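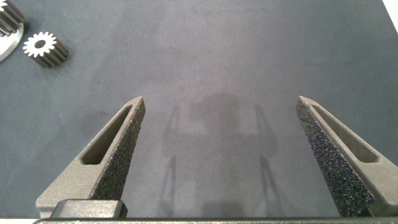 Matte gray parts against a dark slate-blue work surface.

Reducing Surface Roughness on Printed Parts by Wet Sanding

Layer lines on a printed part hold dust and show through paint. Wet sanding removes most of them. The procedure applies to PLA and PETG parts with walls of 2 mm or more. Thinner walls flex under the block and sand unevenly.

Materials
Sanding block, soft foam
Wet/dry paper in 120, 240, 400 and 600 grit
Filler primer
Shallow tray of cool water with a drop of dish soap
Lint-free cloth

Procedure
Trim support marks and stringing with a sharp blade. Cut away from the part.

Sand dry with 120 grit until the highest ridges are level. Use short, overlapping strokes at an angle to the layer lines. Keep the paper moving, as PLA softens quickly from friction.

Switch to 240 grit and sand wet. Dip the paper every few strokes. Wrap it around a dowel for slots and inside curves.

Rinse and dry the part, then apply two light coats of filler primer. Leave it for 24 hours before sanding again.

Sand wet with 400 grit until the primer is even. If plastic shows through, prime that spot again. Finish with 600 grit.

Fit
Sanding and priming change dimensions. Mask holes, threads and mating faces before the first coat. On the Ledum bracket set, leave the 6 mm bores unsanded and clear them with a hand reamer.

Troubleshooting
Fuzzy surface: the paper is clogged. Rinse or replace it.
Primer peels: soap was left on the part. Strip, wash in plain water and repeat.
Lines visible after paint: return to 240 grit.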